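Products > Headsets > Enterprise > Delleck 3

Delleck 3 Standalone Headset for Training and Design Review

The Delleck 3 is a self-contained virtual reality headset intended for classrooms, training centers and design offices. It operates without a connected computer and without external tracking stations. Each unit is supplied with two hand controllers, a charging cradle, a replaceable face cushion and a hard carrying case.

Shares: 20

Display and fit

Lens spacing is set with a wheel on the underside of the housing. The rear strap tightens with a single dial, and the headset may be worn over most prescription glasses. Customers who expect several people to share one unit should order additional face cushions, which are sold separately in packs of 20.

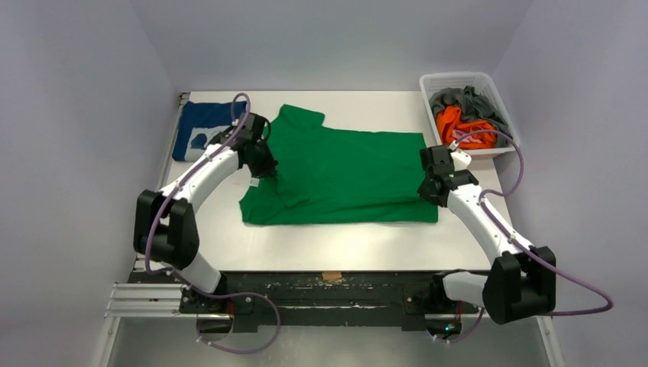 The face cushion is held in place by magnets and can be removed for cleaning between sessions. Wipe the lenses with the dry cloth supplied. Alcohol-based cleaners will damage the lens coating and are not covered by the warranty.

Device management

Every Delleck 3 is enrolled in Brurness, our management console, before it leaves the warehouse. Administrators can install applications, restrict the store, lock a headset to a single program and schedule updates outside working hours. One Brurness account supports up to 400 headsets. Organizations with larger fleets may link accounts on request.

The console does not store room scans. Boundary data remains on the headset and is erased when the unit is reset.

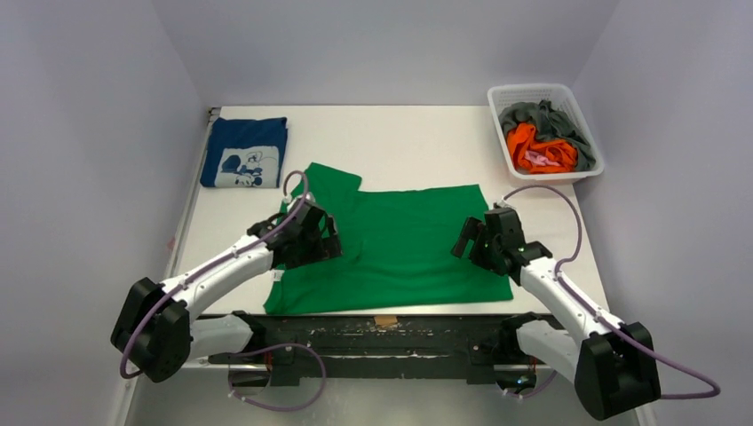
Applications built for the Delleck 2 will run on the Delleck 3 without changes. Developers who wish to use hand tracking must rebuild with the April release of the software kit. Controllers from the earlier model cannot be paired with the new headset.

Ordering and support

Orders are accepted from registered schools, public agencies and businesses. The minimum order is three units. Evaluation units are available for a loan period of 20 days, subject to a signed equipment agreement. Return shipping is the responsibility of the borrower.

Purchasing inquiries should be directed to Corinne Montoya, Institutional Sales. Technical questions before purchase are handled by Wajid Hashmi, Product Support.

Comments (0)

Skernbridge Immersive Systems | Contact | Terms of Sale | Back to top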